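Wikora Users List - archive
Home | Threads | Search | Log in
October - posted by Ida

Hi all,

Thanks for the kind notes about my tablet troubles - I read every one over coffee!

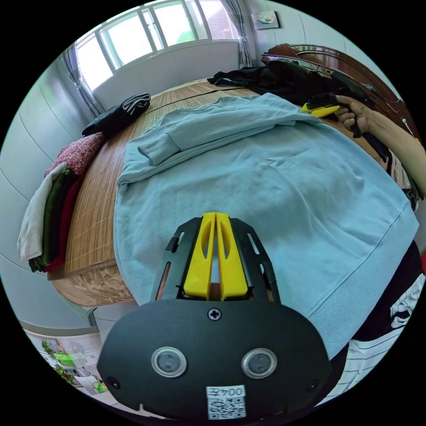

Page last changed: October, 9:14 pm

Raju wrote:
> Wikora keeps closing on my old tablet when I
> open my reading list. I have 298 saved pages.
> Is that too many?

Raju, mine did the very same thing, and I had 821 (I save recipes and never cook them). I moved the older ones into folders of 80 and it has behaved nicely for 2 weeks now.
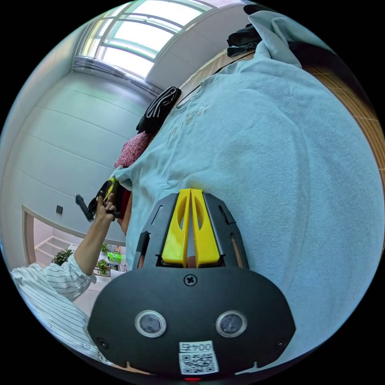
What I did

Open Saved, hold a page until the check marks show up, pick the ones you want, then tap Move. Do let it finish syncing before you close it.
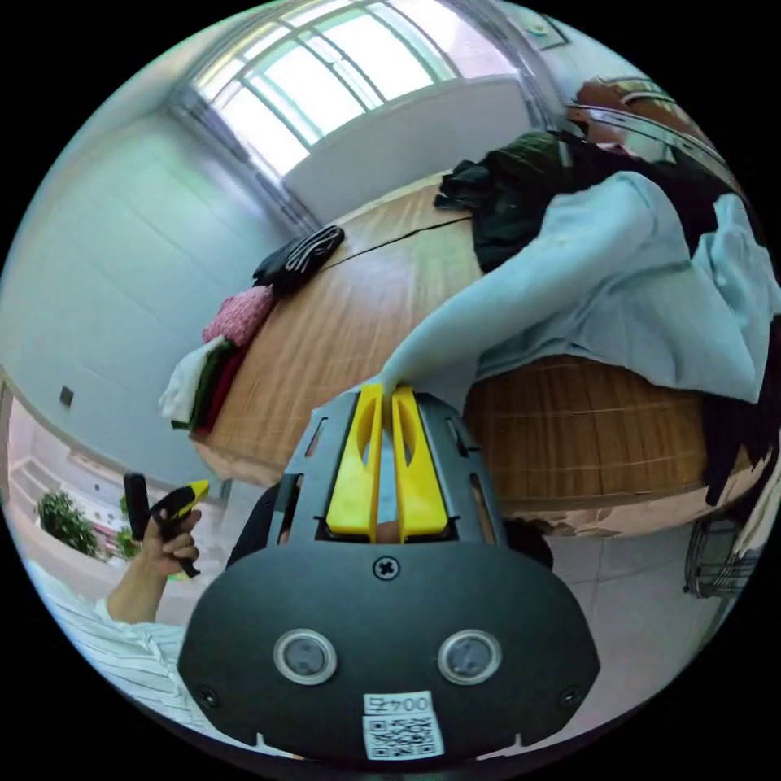
Light blue top at the table edge

I tried Venetti too, and it's a sweet little browser, but I missed my big text buttons - so back I came.

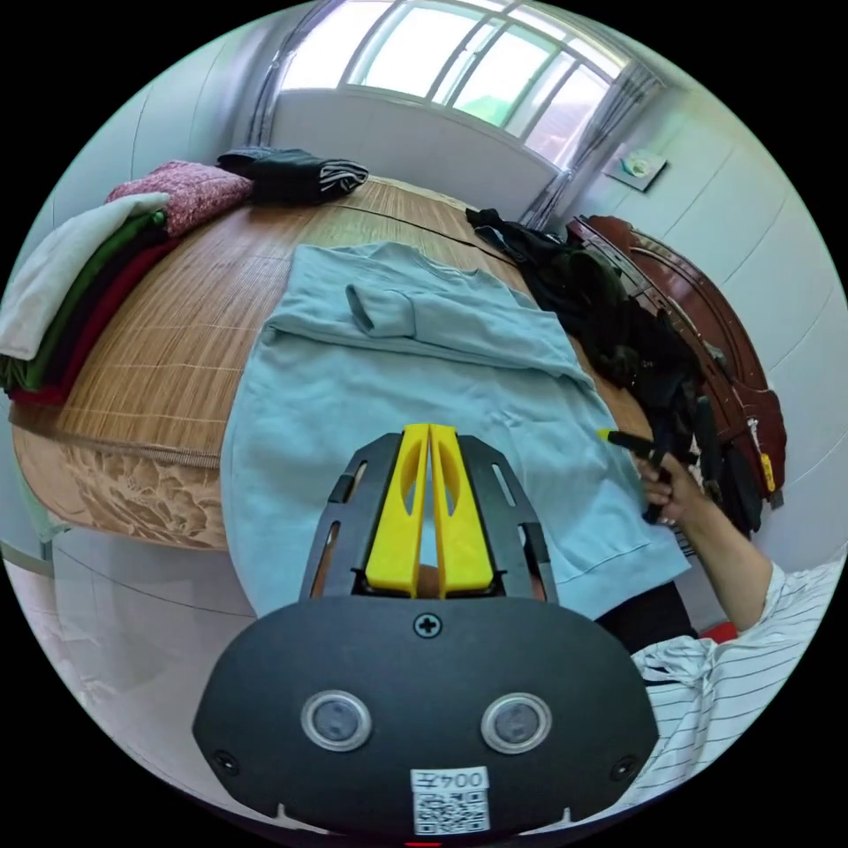
Sweatshirt on the bamboo mat

Write back if it still closes on you!

Warmly,
Ida

4 replies | 2 shares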